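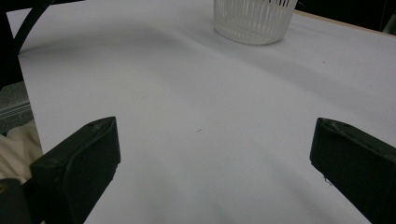
Ngozi Akpan sorts her bathroom drawer in February, when the holidays are over and the humidity has wrecked half of what's in it. This year she did it on a table instead of the floor. She cleared the top, put a white covering over it and tipped nothing out until the whole surface was bare. The small white plastic basket stayed at the far end, its slotted sides letting a bit of the background through, and it set the limit: the things she uses every morning had to fit inside.

Most of us own more grooming gear than we use. Loukia Margaritis, who runs a home organising business called Pleken, went through 83 bathrooms last year and says combs are the worst offenders. People keep the one from the hairdresser, the one from the hotel and the one with teeth missing.

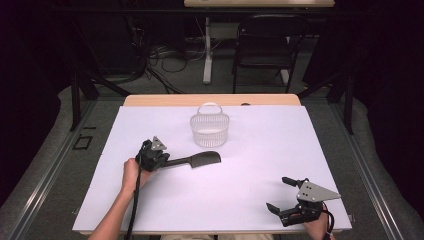 A black comb, with the basket waiting behind it.

Margaritis suggests handling each piece once. Pick up the comb and look along the teeth. If they're straight and clean, it goes in. If there's build-up, soak it in warm water with a squirt of shampoo, run an old toothbrush between the teeth and leave it on a towel overnight.

She likes a basket with gaps in the sides for anything that goes back damp. A solid tub holds water at the bottom and you end up scrubbing that as well. A handle is handy if two people share a mirror and the basket has to move.

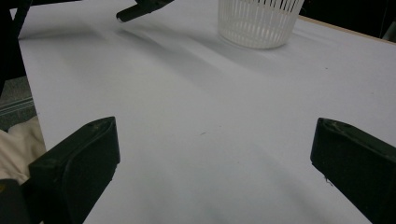
What to leave out

Medicines belong somewhere cooler and drier, preferably up high. Spare razors can live in a cupboard. Hair ties breed, so keep 2 and put the rest in a jar.

Akpan's drawer at Porkholm now holds a hairdryer and some sunscreen. The basket sits on the shelf above the basin. She wipes it out when she does the mirror, and takes it down to the laundry tub for a proper wash every month or so.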